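Celtano Fingertip Pads (pair), ridged

Product no. 274
In stock, ships in 10 days

I make these pads because I got fed up with smooth ones. I spent most of a year on a small study of how a gripper copes inside old desktop computers (drives, brackets, all the fiddly stuff you'd want out before recycling) and the fingertips kept letting me down long before the software did. So I started moulding my own, and now you can buy them!

What the study was about, in short: I wanted to know if a wrist view alone is enough to steer a fingertip into a narrow gap. No overhead view, no model of the case loaded beforehand. I drove the arm by hand for 526 reaches, trained a policy on those, then let it have a go by itself. I ran the whole lot twice, once with the smooth pads and once with the ridged ones, same cases, same lighting as near as I could manage.

The ridged pads did better on drive rails and thin sheet edges, by more than I'd hoped. On flat, painted panels I couldn't find any difference worth selling you, so if panels are all you do, save your money. Round screw heads were poor with both, and I'm still working on that one.

The write-up is called Una and you get it with every order, along with the log of all 1909 trials, failures included (there are plenty, and I think they're the best bit).

Fitting: peel off the old pad, wipe the tip, press the new one on with the ridges running across the finger, and leave it overnight. Redo your fingertip offset afterwards. I forgot to, in May, and lost an entire week of data.

Fits: Kamolrat two-finger grippers, narrow tip. For the Barov wide tip, drop me a line before ordering as I cut those one at a time.

Page last updated Saturday, October 13, 2018 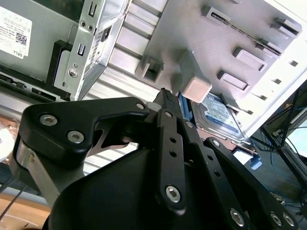 Ridged pad on the narrow tip, reaching in by the hard drive of a Dell desktop.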